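About Prerico

Who We Are and How We Got Started

Prerico is a small language school for grown-ups. We teach Vietnamese, Greek, Croatian and Italian to people who have jobs, kids, bad memories for vocabulary and maybe one free evening a week, and we have been doing it long enough now that some of our very first students are bringing their own sons and daughters along to the Saturday family class (which makes us feel old, but in a nice way!).

The school was started by Nhi Sầm, who was teaching Vietnamese at her kitchen table to two neighbors and a retired mail carrier who wanted to order properly at his favorite noodle shop. Word got around, the table got crowded, and by the following January she had rented a room above a shoe repair place and bought a secondhand whiteboard that we still use, even though one corner of it never wipes clean. Panagiotis Matić joined her that spring to teach Greek, and since he grew up speaking Croatian with his father's side of the family, we ended up offering that too, more or less by accident.

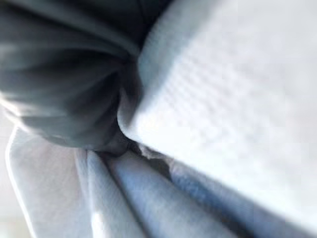
How We Teach

We like people to talk. You will speak in your first lesson, probably within the first few minutes, and you will get things wrong, and so will the person next to you, and the two of you will very likely become friends over it. Grammar does come in, and we don't hide from it (Panagiotis in particular can go on about the Greek aorist until somebody gently points at the clock), but we bring it in once you've already heard the pattern a good many times and are starting to wonder about it on your own.

Groups are kept to eight students. For beginners we follow the Arov course books, which are plain and a little old-fashioned but have wonderful dialogues, and from the second year on we use material we've put together ourselves: recipes, letters, radio clips, bus timetables, a truly awful soap opera that everyone ends up loving. A full beginner course runs for 30 weeks with breaks for the holidays, and there's homework, though never more than you could manage on a bus ride.
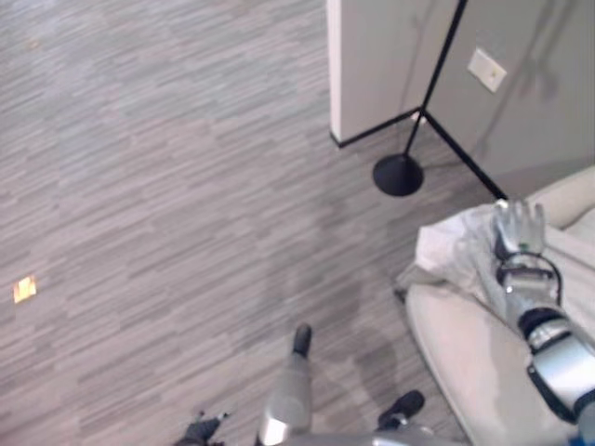 Patterned gray carpet and an off-white corner.

Our Library and Our Evenings

Over the years people have given us books, and then more books, and the shelves now hold some 800 titles in our four languages, from picture books and detective novels to a set of Vietnamese poetry that Nhi's aunt carried over in her hand luggage. Any current student can borrow from it. Write your name on the card, take the book home, and bring it back when you're done with it. A few have been gone for years, and we like to think they're being enjoyed.

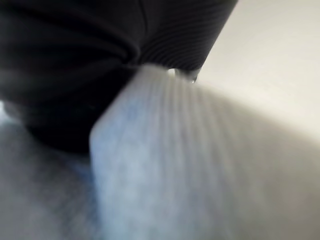 We also hold conversation evenings, open to anyone who has finished at least one term, and you don't have to be a current student to come back for them. The Perić table is our Croatian evening, named after the family who hosted the first ones in their own dining room and who fed everybody far too much. The Greek evening tends to turn into singing. The Italian one is quieter and usually ends in an argument about the right way to cook beans, conducted almost entirely in the past tense, so everyone gets good practice.

If you'd like to learn with people from your own workplace, we do that as well. Our longest-running company class is with the staff at Devex, who started with five people learning Italian for one trip and simply kept going after they came home.

A Few Things People Ask Us

We get a lot of the same questions by phone and email, and we're always glad to talk them through, so please don't be shy about calling even if you think yours is a silly one.
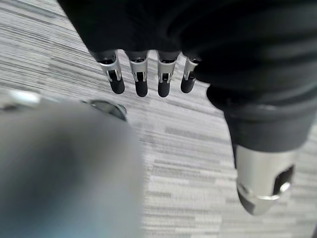 How do I know which level to join?
Come in for a chat with one of the teachers before term starts. It takes half an hour, there's no written test, and if the group you pick turns out to be too easy or too hard you can switch during the first three weeks without paying anything extra.

Can I start in the middle of a term?
In most groups, yes, if there's a seat free. Complete beginners usually have a happier time waiting for the next start.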